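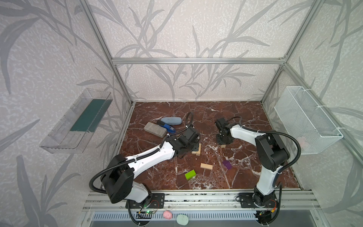
[dronstead-blocks] Re: Plain and coloured together, or apart?

Date: 25 Oct 2018
To: the Dronstead blocks list

Hello all,

I have been meaning to answer this ever since it came round, and then the kettle went on, and then somebody rang about the hall, and so it goes. Apologies if the rest of you have already settled the matter among yourselves off the list!

> We have been given a second-hand tub of Goneo blocks, 138 pieces
> once I had sorted out the dominoes and a cotton reel. Most are plain
> wood but there are a fair few painted ones in among them. Do people
> keep the coloured ones separate? The old Yoo set at our branch always
> had its own drawstring bag for the colours and I never knew if there
> was a good reason for it or if that was just how the bag came.

I think that was just how the bag came. We had the same set when my two were small, and the bag went missing under the stairs within a month and the blocks all lived together very happily in a biscuit tin after that.

My own feeling is that you should mix them, and be quite free about it. A heap of plain wood is lovely to handle but it can look a bit solemn to a small child, and a heap of nothing but bright colours gets tipped out and looked at and then left. Put a few colours in with the plain and they become the special ones. You'll find they get used as the door, or the chimney, or the person who lives there. At our sessions it is nearly always a coloured block that gets saved for the very top, and there can be quite fierce words over who puts it on.
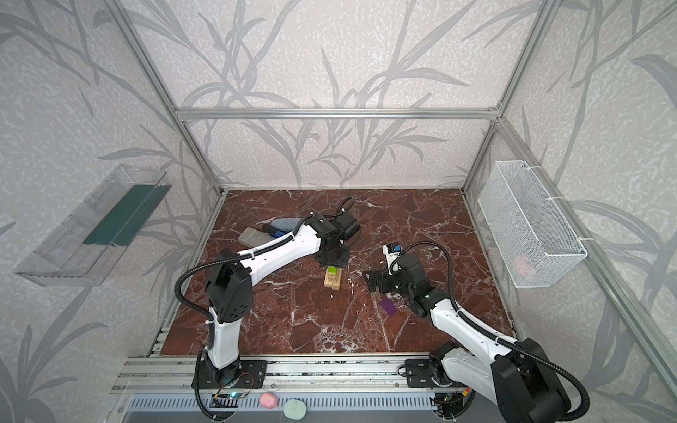
A green cube on top of a tower of plain ones is about as good as it gets, to my eye, and I have a soft spot for the purple ones too, though purple does seem to be the colour that gets left lying on the table when everyone else has gone up in the world. I couldn't tell you why. Perhaps it is too dark to be a roof.

> Also, is it a bad idea to let other bits and pieces get into the box?
> I found a pencil sharpener in with ours and left it there, and now I am
> wondering if I ought to be stricter.

Leave it in, I say, so long as it isn't the sort with a blade that comes loose, and so long as your little ones are past the age of putting everything in their mouths. I like a few odd things on the table along with the blocks. A glasses case is a splendid thing (a pale blue one for preference, it makes a very good boat) and a big grey eraser will pass for a block any day of the week and doesn't make a noise when it falls. I would keep staplers well up at the grown-ups' end, mind you. A ball is good for knocking things down, but do bring it out last or you will have tears.

As for what to build on, you didn't ask but I shall tell you anyway. Carpet is hopeless for anything over four high. A smooth hard top is best, and if it has a pattern like marble on it, all the better – the children follow the veins and call them rivers and roads. I had a cutting of patterned worktop from Jaseck years ago for this very purpose and it has outlasted two tables.

> Lastly, how do you wash them? Ours are a bit sticky.

Don't soak them, whatever you do. I did that with the biscuit tin lot and the corners went furry. A cloth wrung out in warm water with a drop of washing-up liquid, a few at a time, and then spread them on a towel overnight, turning them when you remember. Painted ones want a lighter hand than the plain. If you have a really sticky one, fine sandpaper along the grain will see to it, but only on bare wood.

Somebody at the summer meeting told me they had almost 2,000 blocks in a loft in the next village and would be glad to see the back of them. If that was you, would you write to the list? I think the branch could take a good few boxes before December, and I can fetch them if they'll go in a small car in more than one trip.

Do let us know how the Goneo tub gets on, and what you decide about the sharpener.

With warm wishes to all,
Your list keeper at Dronstead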